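Bench Tips: Trying Out Grippers Without Losing Your Evening
3 April 2025, by Kayode Nwosu

I've been swapping finger sets on my two-arm bench for a while now, mostly the stock Vustora ones against a slimmer pair from Jimance, and a few habits have saved me a lot of grief. Start with the wrist camera, before you pick anything up.
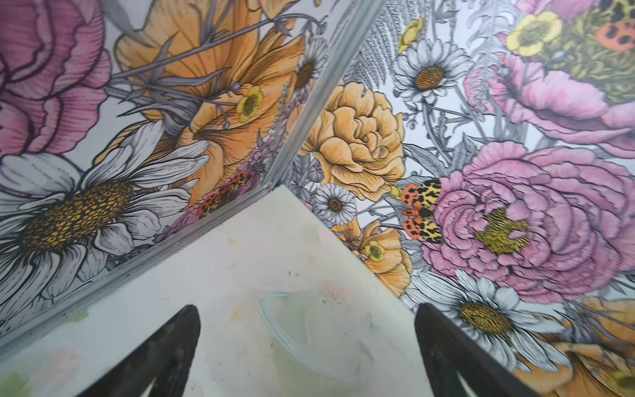
Wrist views get confusing fast when the walls are busy. I like a loud flowered panel because it's a mean test, but you need something plain to steer by, and the metal strip running down to the back corner does the job nicely. Nudge the camera mount until both fingers show at the bottom of the view, then tighten it and leave it alone!

Next, test with shopping. Foam cubes flatter every gripper ever made – candy bags and snack packets don't. They slide, they crinkle, and they fold up just when you think you've got them.

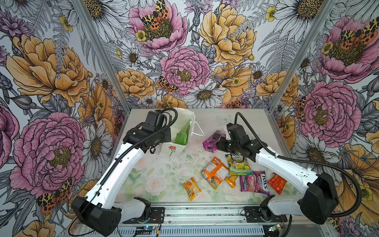

I give each finger set 8 tries per packet and write down the drops right away (my memory is terrible by the second round). Close slowly, pinch near a seam if you can, and lift a little before you swing over to the bag. Maarten Stevens swears by rubber tape on the tips. I'd try bare tips first, so you know what the tape is buying you.

Keep the same bag for every round, too. A stiffer one changes everything. 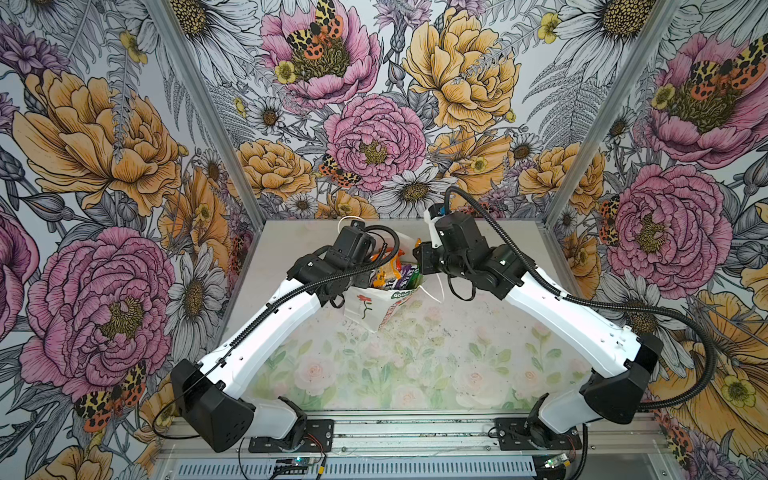 Cleaning up between rounds

Crumbs get under the fingertips and ruin a good grip. Wipe the tips with a dry cloth, brush off the floor panel, and check that the cables still swing free.

Last updated: 3 weeks ago
Contact Kayode | © Ivora Bench Notes | Back to top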